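Pedal to road: converting a milk float ride-on into a road legal quadricycle

Project report, Group 14, vehicle build module

1. What we set out to do

Take a scrap ride-on and make something you can drive to the shops. The donor was a Karkura, a milk float shaped seaside pier ride, two seats, fibreglass body, no wheels that did anything. Bought from a yard in Illey with the module money. Aim was to have it moving by September and through its inspection by the end of term. Moving yes. Inspection, see section 6.

2. The donor

Body was better than it looked in the listing. Cracks round the rear arch and one under the seat, all filled. Coin box taken out first, it weighed far more than we expected. Someone had painted over the original cream with house paint, so most of the first fortnight went on sanding. We should of started the chassis at the same time, instead of everybody sanding.

Original base was a steel plate with one big bolt through the middle. Nothing there worth keeping.

3. Chassis

Box section ladder frame, welded in the college workshop. Wheelbase ended up at 1,008 mm. That number was not chosen, it's just the longest that fits under the body with the front wheels clear of the step. Short wheelbase makes it twitchy. First frame was out of square and we cut it up. Second one is fine.

Front suspension is from a Skoresano mobility buggy, shortened. Rear is solid. Yes it is uncomfortable.

4. Motor and drive

Looked at a petrol engine, 50cc scooter unit. Fits, but the exhaust would have come out next to the passenger's ankle and the noise in fibreglass is horrible. Went electric. Motor and controller came as a set from Polishchuk, chain drive to the left rear wheel only. One wheel drive means no differential needed, but it pulls to one side when you set off hard. You get used to it.

Batteries under the seat. Fitted them too far back the first time and the front went light on the ramp outside the workshop. Moved forward 10 cm and strapped down, much better.

5. Steering and brakes

Steering was the worst job. The original wheel turned freely and was only for show, so column, rack and track rods all had to be made up. Go-kart rack, cut down. Bump steer was bad at first, lowered the inner joints and most of it went. There is still play in the column bush and we'd use a proper bearing next time.

Rack gaiters split after the first day out. Replaced with thicker rubber ones, clipped both ends this time, not cable tied.

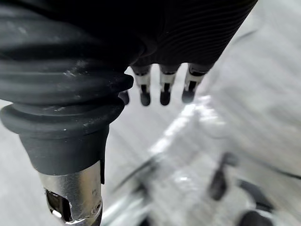 Brakes are hydraulic discs, all four wheels, two separate circuits. Bled them on a Friday afternoon and the pedal was spongy again by Monday, a union at the back was weeping. New copper washers sorted it. Handbrake is cable, rear only, holds on the workshop ramp with two people in.

6. Inspection

Failed first go. Reasons given: mirror too small, no rear fog lamp, sharp edge on the bonnet lip, and the horn was the original ride jingle. Mirror, lamp and edge done. Proper horn bought, not wired in yet at time of writting. Retest booked but after the hand-in date so can't report it.

7. What we'd change

Longer wheelbase if the body allowed. Start chassis and body together. Order brake parts early, we lost a lot of time waiting on one hose. Keep a wiring diagram from day one, ours was drawn afterwards from memory and two of the colours are wrong.

Seat also needs a rethink, tall drivers can't get their knee past the wheel.

Costs are in the spreadsheet, handed in separately.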